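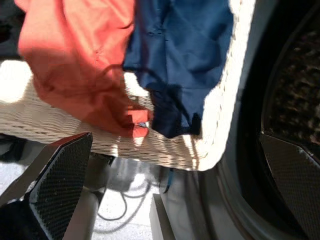 Thirty-nine goes at the washing

I have spent most of September teaching a robot to load a washing machine, a job I have been avoiding at home for years. You hold the two handles, the arms copy you, and everything gets recorded for Ellum to learn from later. Valentyna Marchuk makes it look like knitting. I make it look like a man posting a duvet through a letterbox.

The red one goes first, by my own rule. The navy one is slippery stuff and I grab it too high every time - then I have to let go, back off and pretend I meant it. Barış Aydoğan says hesitation ends up in the training data. So somewhere in Ellum's future there is a robot that sighs before doing laundry.

We want 100 clean runs by the end of the month. I have 39, of which Valentyna has accepted 19. The rest are filed under "creative".

My wrists ache, and there is a full basket waiting at home. I'm back on the handles at two.

We use cookies to improve your experience. Accept all | Manage preferences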